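Hurano hand gripper: questions about fault 117

What is fault 117?
The software shows this code when the gripper reports "closed" but the fingers are still open. Recording stops and the last 3 seconds are deleted.

Which units have this problem?
Units with a serial number below 1411, which were assembled at our Flornville workshop before July. Later units have a different position sensor. 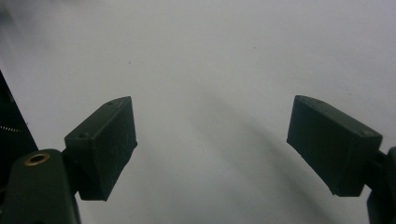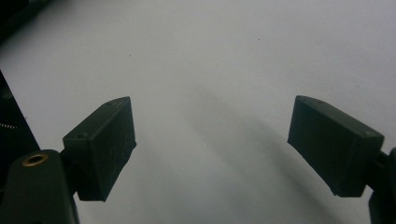 Fingers open, nothing between the pads

Is it dangerous?
The fault itself cannot hurt you, but the correction can. When you press Reset, the fingers may close at once with full force, so please keep your hand out of the gap between the two pads before you press it. If you have an object to take out, switch off the power first.

Can I continue to work after a reset?
Yes, one time. If the code returns within 300 cycles, please stop and send the unit to Riquelme, our repair partner.

Does the Drullulix update solve it?
Only partly. It makes the closing slower after Reset, but the wrong signal can still appear.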